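Grornon plate set — README

Last updated Friday, May 26, 2023

Grornon is a small arm with a printed finger that I built at home, with some parts finished in the shared shop on Undov. This folder holds the recordings, the print files for the finger and the plate, and the scripts that talk to the arm. The control code is a fork called Drullness and lives in its own folder.

What is in the set

165 runs of the finger approaching a feature on the plate and touching it. Each run has a wrist camera video, joint positions, motor current and a one-line text label. Runs that went wrong are kept and labeled "abort".

The plate

The gray plate is fixed to a ribbed metal panel below an aluminum rail. It has slots, taller raised rectangles and one square opening at the right end of the upper row. Most runs go for the square. The label file calls it "sq", and the rectangles are "ta" and "tb".

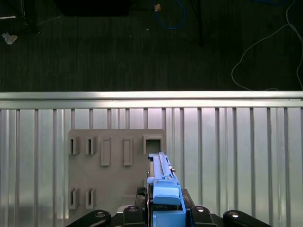 Dlamini wrote in after the first release that motor current alone was a poor contact signal, and that a short drop in joint speed just before the current rise gave a cleaner mark. I tried it on the old logs and it does work better on slow approaches. On fast ones the two land on the same sample, so the script now writes both and leaves the choice to you.

Files

runs/ — one folder per run, numbered from 1
labels.csv — run number, target, result
print/ — finger and plate, STL only
tools/ — log reader and contact script

Logs are sampled at 500 Hz. Timestamps are in milliseconds, so divide by 1000 if your tools expect seconds.

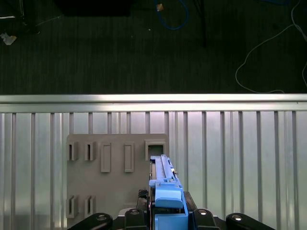
Contact labels are the weakest part of this set. I set them by hand from the video, and two passes over the same run can differ by about 2 video frames. The wrist view does not make it easier. When the tip is up against the lower side of the square, shadows from the finger and the linkage fall on that part of the plate and darken it, so the edge is hard to find. If you need exact timing, use the current trace.

Known problems

Joint zero was redone in December. Older runs have a small offset in the last joint, and tools/fixzero.py corrects it — run it once only, it does not check.

There is no force sensor. Please do not treat current as force.

The STL for the finger has no holes for fasteners. Drill them after printing.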